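In defence of the odd mug

My neighbour Sheyla Cuervo once bought 10 matching white mugs from a shop in Drinlow, and for the whole of that October I was quietly envious of her. They looked so calm in a row! I went home, opened my own cupboard on its jumble of colours and handles, and very nearly put the lot in a box for the charity shop. 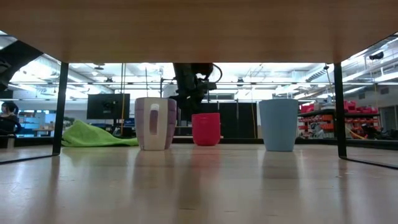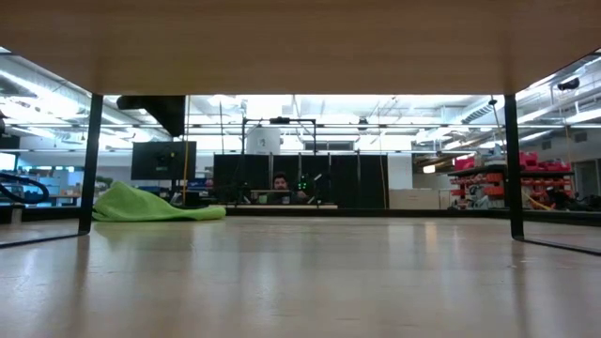
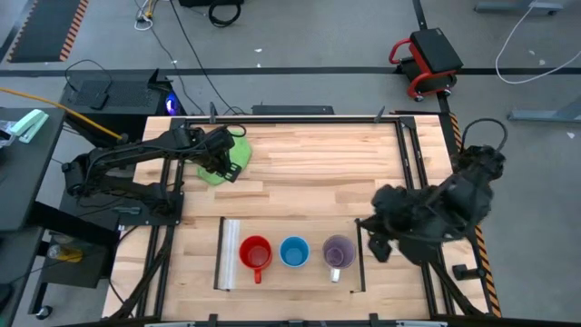
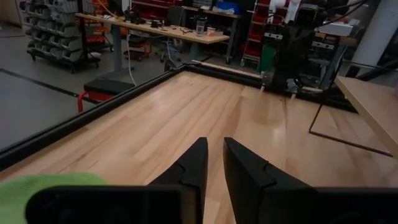

I am glad I kept them, and I have come to think that a set which doesn't match is the kinder thing to live with. When visitors come, everybody picks a colour and sticks to it, and at the end of the afternoon there is none of that peering into half-drunk tea. A red mug, a blue one and a purple one, lined up as those three are beside the white plastic container, can be told apart from the far side of a room by anyone, my short-sighted uncle included. Sheyla's guests, bless them, were forever drinking each other's.

I feel the same about cloths, if you will bear with me. Mine are the brightest green I could find, and I have 2 on the go at any time. A beige one gets lost on a wooden top and is found days later, smelling dreadful. A green one nags at you until you pick it up, wipe down the table and hang it over the tap to dry.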